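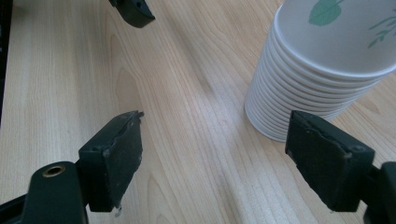

El agua del grifo y el café: dureza, alcalinidad y un error de medida frecuente

La responsable de calidad de agua de Gusance, empresa que mantiene equipos de filtración para hostelería, pidió que no se publicara su nombre y puso una condición: que se hablara de alcalinidad antes que de dureza. La conversación tuvo lugar en agosto, en el taller que la empresa tiene en el polígono de Drimstead, y empezó por ahí.

«La dureza mide sobre todo calcio y magnesio. La alcalinidad mide la capacidad del agua para neutralizar ácidos, y en el agua de red depende casi por completo del bicarbonato», explica. «El cliente compra una tira reactiva, lee dureza total y decide el filtro con ese dato. Le falta la mitad.»

La consecuencia en taza es conocida. Un agua con mucho bicarbonato amortigua la acidez del café y da un resultado plano; con muy poco, la misma receta sale agria. El calcio y el magnesio intervienen en la extracción, pero su efecto más caro se ve en la caldera. Cuando el agua se calienta, el bicarbonato cálcico se descompone, se desprende dióxido de carbono y precipita carbonato.

Gusance revisó durante el último ejercicio 2.125 instalaciones. La entrevistada no quiere extraer de ahí una estadística general, porque la muestra procede de clientes que ya tenían contrato de mantenimiento. Sí da un dato concreto: en 33 de ellas el cabezal del filtro tenía la válvula de mezcla abierta en una posición que no correspondía al agua de entrada. «Se monta con el ajuste de fábrica y ahí se queda. En tres locales la etiqueta decía una cosa y la válvula otra.»

La válvula de mezcla, o bypass, deja pasar una fracción del agua sin tratar y la reúne con la descarbonatada a la salida. El ajuste se calcula a partir de la dureza de carbonatos, medida por valoración con gotas. La entrevistada desaconseja el conductímetro de bolsillo como única herramienta. «Un aparato de esos marca 400 microsiemens y no dice de qué. Puede ser bicarbonato o puede ser cloruro, y el cloruro me preocupa por la corrosión. Son problemas distintos.»

Sobre la ósmosis inversa es más reservada. Reconoce que resuelve los casos de cloruros altos, siempre que se remineralice después. El agua de ósmosis sin corregir tiene poca capacidad tampón, y algunas sondas de nivel de caldera dejan de detectarla por falta de conductividad - la máquina sigue llenando. Para estos casos la empresa instala un cartucho Kanaujia detrás de la membrana y mide a la salida, con el depósito purgado.

El protocolo de muestreo ocupa una página. Se deja correr el agua, se enjuaga el frasco con la propia muestra, se llena hasta arriba y se cierra. La valoración se hace el mismo día. «Si el frasco va a medio llenar, el pH se mueve. La alcalinidad aguanta mejor, salvo que precipite algo.»

Queda la cuestión de cuándo cambiar el cartucho. La hoja interna, que en el taller llaman Flerov, fija un máximo de 11 meses con independencia del caudal. El contador volumétrico manda si llega antes. Preguntada por los locales de temporada, que cierran parte del año, contesta que el cartucho parado en húmedo también se descarta. «El agua estancada en un lecho de resina no la quiero en una caldera. Se cambia al abrir y se anota la lectura del contador en el cabezal, con rotulador.»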